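Herolton Household Help
Bedding and Linens > Folding and Storage

How do you keep a knit blanket folded on a satin bedspread?

Asked 12 November 2011 by gatitz_girl
Viewed 3652 times - 3 answers

I have inherited, from an aunt with firm opinions on decor, a satin bedspread with large pink roses and a ruffle that goes around the edge. It is the shiniest thing I own, and that includes the car. It lives on the bed in our guest room, and the guest room is where my mother-in-law stays, so it matters.

I also have a striped knit blanket that gets folded and left on top for people who get cold at night. The trouble is that the satin has no grip whatsoever. I fold the blanket, put it in place, walk off feeling like a hotel, and by the time I come back from the laundry room it has crept toward the ruffle and one corner has opened up. The bedspread meanwhile has wrinkled itself in sympathy.

I have tried a long thin fold across the foot of the bed (on the floor by lunch) and rolling it (rolled away, as you would expect). I don't want to pin anything to anything. Is there a fold that stays put, and how do I get the wrinkles out of the satin without scorching my aunt's roses?

Answer 1
From: dralside_dan

Put it in a closet.

 gatitz_girl: The closet is full of the last things I was told to put in a closet.

Answer 2 - Accepted
From: Mahsa Bakhtiari
Helpful votes: 1354

I have the same sort of bedspread, plus the ruffle, plus a striped knit, so either we shared an aunt or there was a sale. The long runner fold is your problem. Most of its weight ends up near the edges of the bed, where the satin slopes, and off it goes. You want a small, thick bundle that sits in on the flat part of the mattress.

Lay the blanket out on the floor or a table. Do not fold it on the bed, you will only be chasing it. Bring the two long sides in so they meet in the middle, then close it like a book. Now fold the ends in toward the center and close it again. Press down with your forearms between folds to push the air out. Knits hold a surprising amount of air and it all wants to leave at once later on.

Carry it over flat on both hands like a tray of something expensive, and set it down well in from the ruffle with the thickest folded edge toward you. The loose ends go at the back, where guests don't look. You can square it up with the headboard or turn it so a corner points that way. I go back and forth.

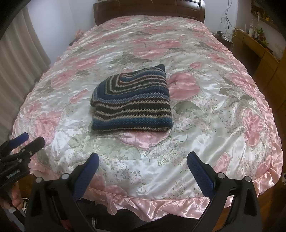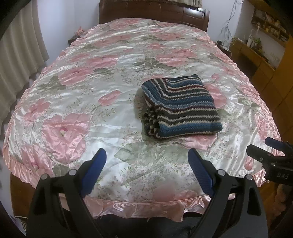 Folded striped knit on the rose satin, ruffled border and all.

Does the blanket have to be folded with the stripes running the same way as the bed?
The stripes can run whichever way the fold leaves them, and the bundle will hold just as well. If you like them straight across the front, start with the blanket turned so the stripes run along your last fold.

If yours still slides after that, cut a piece of rubbery shelf liner smaller than the bundle and tuck it underneath. The open-mesh kind is best. Take it out again if the blanket is going to sit for months, as some of it goes sticky in hot weather and you do not want to explain that to the roses.

For the wrinkles, check the label first. Satin is a weave and the fiber could be anything. If the label allows ironing, turn the bedspread wrong side up, use the lowest setting and a dry pressing cloth, and try a corner that will be on the wall side. Leave the ruffle alone. I ironed mine flat once and it looked like a bookmark until May. If there's no label left, pull the spread straight, smooth it from the middle out with your hands, and give it a day. It won't be perfect. Satin shows every crease to every lamp in the room and there is a limit to how much of your life it deserves.

 gatitz_girl: The thick bundle has stayed put overnight. I turned the corner toward the headboard and my husband asked if it was supposed to be like that.

 Mahsa Bakhtiari: Tell him yes.

Answer 3
From: ramasamy_r

Agree with most of the above but I would skip the shelf liner. I use a cotton pillowcase folded flat under the blanket. It does slide a bit more, but I've never had to peel it off anything.

Also, don't fold it on exactly the same lines every week. My wool one has a crease down the middle you could file papers in. I shift the first fold over by a hand's width each time it comes out of the wash. And watch your rings and watch strap when you smooth the satin, because one snag and you've got a pulled thread running straight through a flower. Ask me how I know. On second thought don't, my wife reads this site.

If you have a cat none of this applies.

 dralside_dan: Still say closet.

Related questions
Getting candle wax off a quilt
Can a ruffled bedspread go in a top loader?
Guest room smells like guest room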